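From the Reading Group: Leviticus, Survived

We finished Leviticus in November, which puts us two months behind the schedule Macario Zamudio drew up and well ahead of what anyone privately expected. The mildew chapters took a whole evening. Erick Khaemba argued that they are really about who gets to decide when a house is fit to live in, and he had the rest of us nearly persuaded until the tea ran out.

The longer quarrel was over dating. Macario holds that the priestly laws were gathered up after the exile by people who had lost a temple and wanted very badly to remember how one worked. Erick thinks much of the material is older and was only tidied later. Both of them quoted the same verse in support – chapter 26, the one about the land enjoying its sabbaths – and both looked pleased afterward.

The Ochoa commentary is back on the shelf at last. It runs to 512 pages, of which 100 are footnotes disagreeing with the other commentators. Please sign it out this time. The Bukthorpe branch would like its copy returned too, and has now said so twice in writing.

Numbers is next. Read as far as the second census and skip nothing, however much it looks like a phone book.
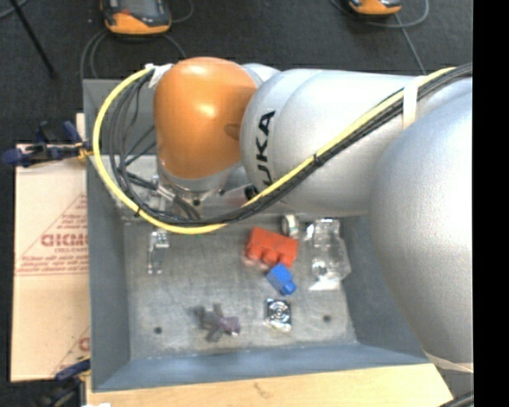 Hitport Lecture

The talk on the Dead Sea Scrolls begins at 7 p.m. in the upstairs room. Bring a sweater.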